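## Pano de cozinha Westen, branco com losangos

Comecei a vender este pano na lojinha depois de usar um em casa durante meses, e confesso que fiquei meio viciada! É daqueles panos grandes e molinhos, que servem para secar louça, forrar o cesto do pão ou cobrir a massa enquanto ela cresce (eu faço as três coisas, às vezes no mesmo dia). Mede 50 x 90 cm, é todo de algodão e vem em pacote com 2.

A tecelagem é a Sarnatia, pequenininha, e quem cuida da estampa lá é a Noemi Dunleavy, que me atende com uma paciência de santa toda vez que ligo para mudar o pedido.
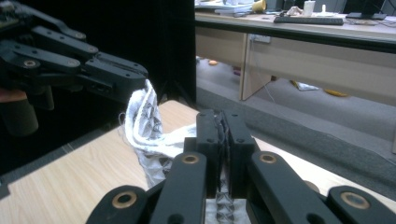 Muita gente me escreve perguntando da estampa, se ela aparece muito na cozinha. Olha, é bem discreta: um desenho geométrico cinza, clarinho, em cima do branco, e na parte do tecido que desce esticada dá para reconhecer os losangos. Já na borda desfiada saem uns fiozinhos soltos. Em casa eu corto os meus com a tesoura, bem rente, e nunca puxo! Quem prefere acabamento fechado pode pedir a versão com bainha, é só escrever "bainha" no campo de observações.

**Como eu lavo:** água morna, sabão comum, nada de amaciante, que amaciante deixa o pano escorregadio e ele para de secar direito. Passar a ferro é opcional (eu não passo, dobro ainda morninho do varal e pronto).

**Preço:** R$ 116 o pacote, com a cinta de papel Greenberg se for para presente.

**Envio:** a próxima remessa chega em novembro. O modelo Vornness, o listrado, continua esgotado, mas deixe seu e-mail aqui na página que eu aviso assim que voltar!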